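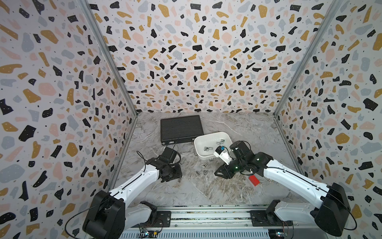

Our right arm spent most of the autumn dropping sockets, and it was such an interesting fault that I've written the whole hunt up as a guide. If you have a two-arm bench cell and one gripper has started letting go of small metal parts, work through the steps in this order. You may well save yourself the weeks it cost us!

## What the fault looked like

Our task is simple to explain. The arms pick up loose sockets from the table and put them in a tray. We call the cell Rilton, and it had been running this job happily since before the summer. Then in September the right gripper began to open by itself in the middle of a move. It didn't fly open, it just relaxed a little, and a smooth round socket doesn't need much encouragement to slip out.

The maddening part was the log. The gripper reported "closed" the whole time. Over one long run we logged 1,054 picks and got 67 drops, every one of them on the right arm.

## Before you touch anything

Please do this bit properly. An arm that loses power can fall, and a gripper that comes back to life can nip you.

1. Stop the program and press the emergency stop.
2. Support the forearm with a foam block or a helper's hands, then switch off at the wall.
3. Wait for every indicator light to go out, the ones on the boards under the table edge included.
4. Clear loose parts away from the bases. A stray socket next to bare contacts is a short circuit waiting to happen.

## Step 1: Find out whether it's the part or the arm

Swap the work over. Give the right arm's sockets to the left arm and run the same picks. If the drops follow the sockets, you have a grip problem: oily parts, worn finger pads or a grip force set too low. Wipe everything down with a dry cloth and try again.

If the drops stay with the arm, as ours did, carry on to Step 2.

## Step 2: Plot the drops against the pose

I love this step. For each drop, write down where the arm was, joint by joint. A spreadsheet is fine. Gil-soo Yeo did ours over a pot of tea and had the answer before it went cold: nearly all the drops came when the elbow was well extended and the wrist was turning inwards towards the tray.

Drops spread evenly across all poses point to the gripper motor or its settings. Drops bunched in one pose point to a cable, so go to Step 3.

## Step 3: The wiggle test

With power back on, hold the arm still in software at low speed, with one person on the emergency stop at all times. Close the gripper on something soft (we used a rubber bung). The second person takes a wooden spoon, yes, a wooden spoon, and gently presses the cable at each point where it bends:

- at the base
- at the elbow, where the spare length loops outwards
- along the forearm, at each tie
- at the wrist

Watch the supply voltage at the gripper while you press. Ours sat perfectly steady until the spoon reached the wrist, and then it dipped and the bung dropped on the table. I may have cheered.

## Step 4: Fix it so it stays fixed

Switch off again and support the arm as before. When Tove Bergmann took the wrist connector apart, she found a crimp holding on by a few strands. The tie behind it had been pulled so tight that every inward turn tugged straight on the contact.

1. Cut the old tie. Keep the cutters well clear of the insulation!
2. Make a new crimp and tug it firmly.
3. Leave enough slack for the wrist to turn fully both ways.
4. Fit the new tie to the solid part of the link, snug enough to hold but loose enough to let the cable slide.
5. Move the wrist through its full range by hand and watch the loop. It mustn't catch on the fingers or the tray.

Do the same check on the other arm while you're there. Our left one had 2 ties nearly as tight.

## Step 5: Make the log tell the truth

The reason "closed" meant nothing is that our software was repeating the last command. It never asked the gripper where its fingers were. We now read the finger position throughout the carry, and if it changes, both arms stop and wait for a person.

Test it on purpose. Close the gripper on the bung, start a slow carry and pull the bung out with long tongs, keeping your hands outside the reach of both arms. The cell should stop straight away. If it doesn't, go back to the settings before you run any real parts.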